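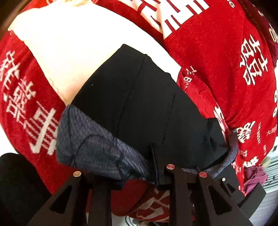 工单:Vitach 库存导入中断,后面的商品没有进入系统

提交人:Fares Awad(Molomance 二手衣物店)
处理人:Njoroge Kombo,后转 Widad Aoun
提交日期:2026年6月24日
优先级:中
状态:已解决,有一项待跟进

问题描述

您好。我是 Molomance 店里负责商品资料的人。中文不是我的母语,如果我有地方写得不清楚,请您直接问我。

我们用 Vitach 管理库存,用 Tunemton 做网上商店,两个系统每天晚上同步一次。今天上午我把新一批冬季物品的表格导入 Vitach。表格一共有147行商品,是 CSV 格式。导入的进度条走到最后,页面显示绿色的“导入完成”,没有任何错误提示。但是我到商品列表里查看,只有前面113行在里面,剩下的商品都没有。

我认为最严重的问题是系统说“完成”。如果我没有去对照数量,晚上同步以后,网店也会缺少这些商品,而我们的同事会以为它们已经上架。

我已经做过的尝试:

把同一个文件再导入一次。结果一样,仍然停在第113行以后。因为编号相同,所以没有产生重复的商品。
换了一个浏览器。结果一样。
退出账号,再重新登录。结果一样。
把后面没有进去的部分单独保存成一个新文件,再导入。这一次一行都没有进去,但页面仍然显示“导入完成”。
用二月份的旧表格测试导入。旧表格全部成功。

从最后两点来看,我猜想问题在第114行,可是我看了很多遍,看不出它和别的行有什么不同。

环境信息

店里的2号电脑,系统语言为中文。表格先由 Lama Nimri 在家里的电脑上填写,然后由我在店里打开、检查,另存为 CSV。标签打印机是 Sleiman,和这个问题应该没有关系,我写在这里只是为了信息完整。

回复(Njoroge Kombo)

Fares 您好,谢谢您写得这么详细。请先不要再次导入,也请暂停今晚的 Tunemton 同步,位置在“设置”里的“渠道”,把自动同步关掉就可以。

请您把 CSV 文件作为附件发给我,不要用表格软件重新保存,直接发原来的文件。另外请告诉我,第114行的颜色一栏和描述一栏里写了什么。

回复(Fares Awad)

同步已经关掉,文件在附件里。
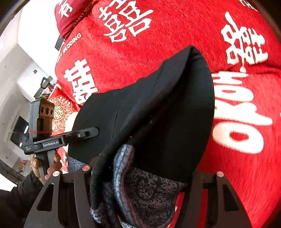 关于颜色一栏,我也有过怀疑,因为这一批商品里有不少东西里外颜色不一样,而 Vitach 只给一个颜色字段。我们的做法是用斜线把颜色连起来写。比如这顶针织帽,外面是黑色,衬里是灰黑相间的斑点,里面的罗纹边又是蓝灰色,夹着一些红色,所以 Lama 在表格里写的是“黑/灰黑/蓝灰夹红”。我不知道斜线是不是允许的符号。如果不允许,请告诉我应该用什么符号代替。不过第114行不是这顶帽子,是一件长外套,颜色只写了“棕”,没有斜线。它的描述比较长,写了面料、衣长、袖长、一处修补过的地方,还有洗涤的建议。

回复(Njoroge Kombo)

斜线是可以的。颜色字段是自由文本,系统不会拆开它,只有逗号需要注意。您的文件里颜色一栏没有逗号,所以这里可以排除。

我用您的文件在测试环境里重现了这个问题,同样停在第113行以后。我把第114行的描述删空再试,全部商品都进去了。由此可以确定原因在这一行的描述里面。但我还不能解释为什么系统不报错,我把工单转给 Widad Aoun,她负责导入模块。

回复(Widad Aoun)

Fares 您好,我接手这个工单。

原因已经找到。商品描述字段的上限是200,您在帮助页面上看到的也是“最多200”。但是导入程序计算的单位是字节,在网页上手动填写的时候,计算的单位是字符。一个汉字在 UTF-8 编码里通常占三个字节,所以一段看起来不长的中文描述,在导入的时候会超过上限。您那一行按字符数没有超过,按字节数超过200。

至于为什么没有报错:导入程序遇到过长的描述时,应该跳过这一行,记录一条警告,然后继续处理。现在的版本里它在记录警告的时候自己中断了,而页面只知道程序已经结束,于是显示“导入完成”。这是我们的错误,很抱歉。

临时的解决办法如下:

第一步,在 CSV 里把第114行的描述缩短,或者先留空。
第二步,重新导入整个文件。已有的商品会按编号更新,不会重复。
第三步,在 Vitach 网页里打开那件外套,把完整的描述手动粘贴进去,保存。
第四步,核对商品数量,再打开 Tunemton 的自动同步。

请您做完以后告诉我结果。

回复(Fares Awad)

谢谢您的解释,我现在明白了。

我按照四个步骤做了。有一个地方和您写的不完全一样:描述留空以后,导入时页面问我“是否用空值覆盖已有内容”。我选择了“否”,因为我担心前面商品的照片说明会被清除。希望这个选择是对的。

现在147件商品都在列表里。外套的描述我手动粘贴以后可以保存,字数提示是正常的。我让同事 Tala Semaan 在她的账号里也看了一遍,她看到的数量和我一样。

我还有两个问题。

第一,这件外套同步到 Tunemton 的时候,描述会不会又被截断?网店的顾客需要看到修补的那一句,以前有一位顾客因为没有看到类似的说明而退货,我们不希望再发生。

第二,Sleiman 打印机的标签上也有颜色。用斜线连起来的颜色比较长的时候,最后一两个字会印到标签的边上去。这不是本工单的主要问题,如果需要,我可以另外提交一个。

回复(Widad Aoun)

您选“否”是对的。选“是”的话,空的单元格会覆盖系统里原有的内容。

第一个问题:Tunemton 那边不使用我们的这个上限,描述会完整地传过去。为了放心,请您在今晚同步以后打开网店页面看一下那件外套。

第二个问题:请在标签模板里选中颜色这一项,勾选“自动换行”,再把字号调小一级。如果还是印到边上,请另开工单,并附上标签模板的导出文件,Njoroge 会继续帮您。

回复(Fares Awad)

今晚我会看同步的结果。标签模板里我找到了“自动换行”,但它是灰色的,不能勾选。可能是我的账号权限不够,需要店长的账号。我先去问,问到以后再决定要不要开新的工单。

另外有一个建议,请转给写帮助页面的同事:在“最多200”的后面请写明单位。我当时在表格里数过那段描述,用的是字符,所以我以为一定没有问题。

回复(Fares Awad)

同步已经完成。外套的描述在网店上是完整的,修补的那一句也在。其他商品我抽查了帽子、围巾和毯子几个分类,都正常显示。“黑/灰黑/蓝灰夹红”这样的颜色也没有变成乱码。

处理记录(内部备注,对客户可见)

原因:描述字段在导入时按字节计算长度,超长后记录警告失败,程序中断,页面误报完成。
临时措施:缩短描述后导入,再在网页中手动补充。
待跟进:导入程序改为按字符计算;程序中断时页面必须显示失败的行号;帮助页面补充单位说明。
负责人:Widad Aoun
修复发布以后,会在本工单内通知客户。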